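Romlow Supper Club: Your Questions About Trays, Bowls and Spoons

Updated March 22, 2023

We get lots of lovely questions about laying a place for one, so Ibsa Gidey and I have gathered up the ones that come round most often. Keep them coming!

Do I need a full dinner set to start?

Not at all! One bowl, one saucer, one spoon and a tray will see you through soup, porridge, rice and most puddings. I lived with exactly that for 12 weeks when I moved into Riltar Street, and I still lay my breakfast that way.

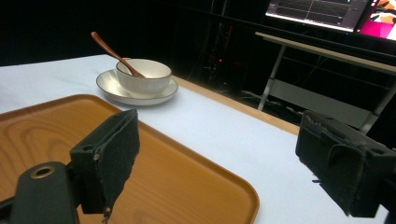

Fluted bowl on its saucer, wooden spoon in, tray alongside.

Does the saucer really matter under a bowl?

I think so. It catches drips and gives you somewhere to park the spoon between mouthfuls. Go for one with a wide rim if you can.

Where should the spoon go?

Wherever you'll reach for it. Ibsa stands hers in the bowl, handle towards her, and I like mine laid flat.

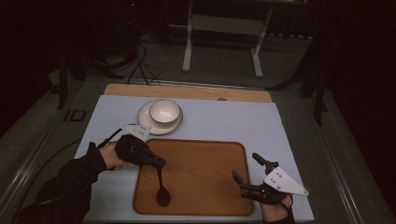
Which tray should I buy? People fret over size, and I'd say measure your biggest bowl and saucer first, then add room for a glass. A raised rim is the thing I'd look for above all, and rounded corners like the ones on this orange-brown tray are so much kinder when you wipe round them with a cloth. Mine came from the Mạc stall at the June market and cost 40 pounds, a treat I've never regretted.

How do I look after wood?

Warm water, a soft cloth, and dry it straight away. No soaking and no dishwasher, please! A little food-safe oil now and then brings the grain up beautifully.

Can I put something sweet on the tray too?

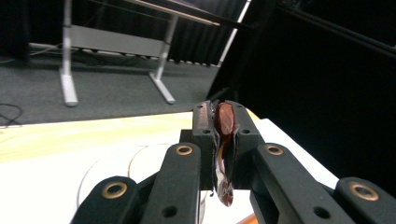

Oh, please do! A small something after soup makes even a rushed lunch feel like an occasion, and it needn't be home-made. Anything with a bit of shine to it looks cheerful against a white cloth, and a glossy copper-brown top with a twist of silver foil below is just the sort of thing that gets a guest smiling. Keep a little dish handy for the wrappers.

Can I come along to a supper?

Yes! We seat seven at a time at Stimeck Hall. Leave a note for Ibsa or for me.

Murray Gauthier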